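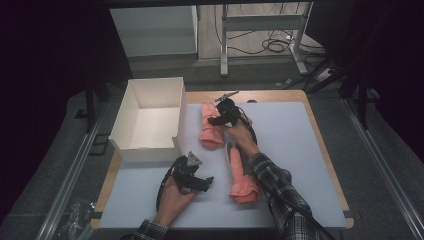 Two pink cloths rolled into bundles, with the open white box on the left of the mat.

How to roll small cloths and store them in a box

By Freya Mottram
May 31, 2019

Flat piles of cloths work well enough until you want the one at the bottom. Rolled cloths can stand side by side in a shallow box, so you can take one out and leave the rest where they are. This method suits face cloths, napkins, thin dusters and small hand towels. It is less good for thick bath towels, which spring open again.

What you need

Clean, dry cloths, all of a similar size
A shallow box without a lid
A table with some room on it
A foam mat or an old towel to work on (optional)

The mat stops thin fabric sliding about while you roll. On a bare polished table you will find yourself chasing the far end of the cloth with your elbow.

Choosing the box

A cardboard box is fine for a cupboard or drawer. I wouldn't use one under a sink or next to a bath. Check the height before you start. The walls should come at least halfway up a rolled cloth when it stands on end. If they are much lower, the outside rolls lean over and the rest follow.

If the box is going in a drawer, measure the drawer on the inside. I once cut a box down to 23 cm to fit the kitchen drawer, having measured the front of it, and had to do it all again.

Folding and rolling

1. Lay the cloth on the mat and smooth it out from the middle. Turn any care label so that it faces up.

2. Fold the cloth in half, edge to edge. For a large napkin, fold it in half again in the same direction. You want a long strip a little narrower than the height of your box, or slightly wider if you don't mind the tops showing.

3. Run your hand along the strip to press out the air.

4. Start at one short end and roll towards the other. Keep the first turn small, as it sets the size of the whole bundle. Hold it firmly but don't pull, or the edges will wander.

5. Stop just before the end and tuck in any loose corner. Put the roll down with the loose edge underneath.

Soft fabric tends to gather at one end, so the bundle comes out wider there. A small flare does no harm. If it is much wider, unroll it and check that the strip has the same number of layers all the way along.

Filling the box

Turn the box so that a short side faces you and begin in a far corner. Stand each roll against the wall with its loose edge to the cardboard, where it can't work open. Put wider ends at the bottom.

Finish one row before you start the next. The rolls should touch without being squashed. When the box is nearly full, spread two neighbours apart with your fingers and lower the last roll between them.

If you haven't enough cloths to fill the box, lay them on their sides instead. They will stay put better than a few standing ones with a gap beside them.

Putting cloths back

Add newly washed cloths at the back and take from the front. Let them cool fully after ironing or tumble drying before you roll them.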